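The long way to Bukdale

2025-06-24

I have been driving from Hidville to my sister's place in Bukdale for most of my adult life, and last week I did it again, and I took the old county road instead of the highway, and I've been wanting to write about it ever since I got home and put the laundry in. So get yourself a cup of coffee, this one may wander.

It's 106 miles the long way. The highway is shorter and faster, and for years I took it without thinking, the way you do when there are kids in the back asking how much longer. I could tell you every exit sign. I couldn't have told you a single thing about the land in between, except that there was a water tower somewhere in the middle and that we were always behind a truck when we passed it.

Then two summers ago they closed a bridge and sent everybody off through the farms, and I remember being so annoyed that I gripped the wheel like it owed me money. And then a few miles later the road came over a rise, and there was the whole Mundura valley with the hay cut and lying in rows, and I turned the radio off. I've gone that way every time since, even after the bridge opened back up. 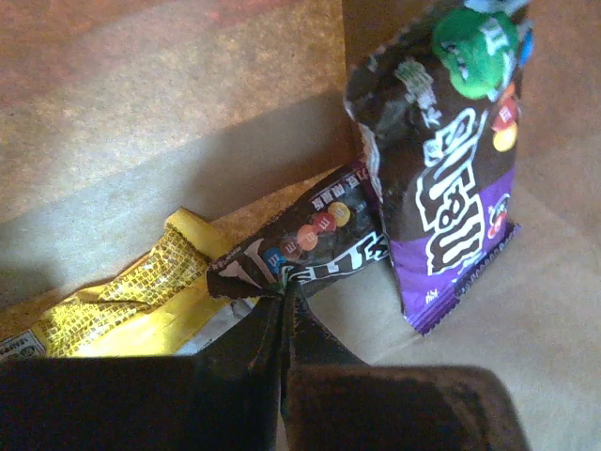 The old road doesn't really have anywhere to stop until you get to Eberhard, so you have to think ahead a little. I fill the tank the night before, I put a paper map in the door pocket (my phone gives up in the valley and just shows me as a blue dot in a gray nothing), and I bring water and a sandwich and something sweet. The something sweet is a serious matter in our family. My mother believed that a car trip without candy was just commuting, and I've never seen any reason to argue with her. For me it's M&M's, always has been, in the brown bag, and I'm still fond of that green one printed up near the top, looking like she's in on something. I'll take the little packet if I'm by myself and being good, and the bigger bag if there's anybody else in the car, because whoever rides with me is going to say "oh, no thank you" and then eat half of it before the grain elevator.

Anyway, Eberhard. If you blink you'll miss it, though I'd ask you not to. There's a feed store, a post office the size of my kitchen, and a church with a bench out front in the shade of a big old maple. I always sit on that bench. I started doing it because my back gets stiff (I'm told this is what backs do now), and these days I think I'd stop even if I felt like a teenager. Last week a man was painting the post office door, a very nice dark green, and we talked for a good long while about whether it needed a second coat. I said yes. He said the first coat had nearly finished him. A dog came by, looked at both of us, and lay down exactly where he needed to put the ladder, and that was the end of the painting for the time being.

I do love a conversation like that. I don't know his name and he doesn't know mine, but I'll be checking on that door in October when I go up again.

After Eberhard the road follows the creek, and this is the part where you want your window down. It smells like mint in places, I think it grows wild along the bank, and the air gets cooler so suddenly that you feel it on your arm first. There's a stretch of 12 miles where I didn't see another car. I used to find that kind of thing unsettling. When I was younger I needed noise, and I'd have had a tape going (yes, a tape) and be singing over the top of it. Now I talk to myself a bit, or I go over an old argument and win it this time, or I think about supper.

I thought about my father a good deal on this trip. He was the one who taught me to drive, on a road very much like this one, in a station wagon with a heater you couldn't turn off. He never raised his voice. He'd just put his hand flat on the dashboard, very gently, and you knew you were going too fast. He's been gone a while now, and I still slow down for the curve by the quarry as if that hand were there. I told my sister this when I got in and she said, "You know he did that to the bus driver too?" I had not known that! We laughed until we had to sit down on the porch steps.

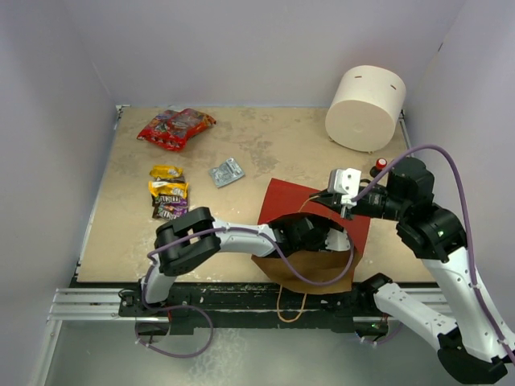
Road food, the way our family understands it: M&M's, yellow wrappers, and something in a red bag.

My sister's house has looked the same for 32 years. She'd say that isn't so, she's had the kitchen done and the gutters replaced, but the feeling of it is the same. The screen door still bangs. There's still a bowl on the hall table where everybody drops their keys and then can't find them. I slept in the back room under the quilt our grandmother made, with the window open, and woke up far too early to the sound of her neighbor's rooster, who I'm convinced is on some other time zone.

We didn't do much. We picked the first beans and sat and snapped them. We drove into town for stamps and came back with a lamp. One evening we got out the shoebox of photographs and tried to work out who was who, and there's one woman in a wide hat who turns up at every wedding for a decade, and neither of us has the faintest idea. She looks like she's having a wonderful time at all of them. If anyone reading this had people in Bukdale back then and knows of a wide-hat lady, please leave me a comment, I mean it.

I took the old road home again, with a bag of beans on the passenger seat and the lamp buckled in behind me. It rained through the valley, the soft kind, and I got stuck behind a tractor for what must have been a quarter of an hour. The driver kept looking back and waving an apology, and I kept waving that it was fine. I wasn't in any hurry, and you get a lovely long look at things behind a tractor. He turned off by a red mailbox and gave me one last wave, a big one with his whole arm.

The lamp needs a new shade, by the way. My sister thinks cream and I'm leaning toward yellow, and I'll post a picture once one of us has given in.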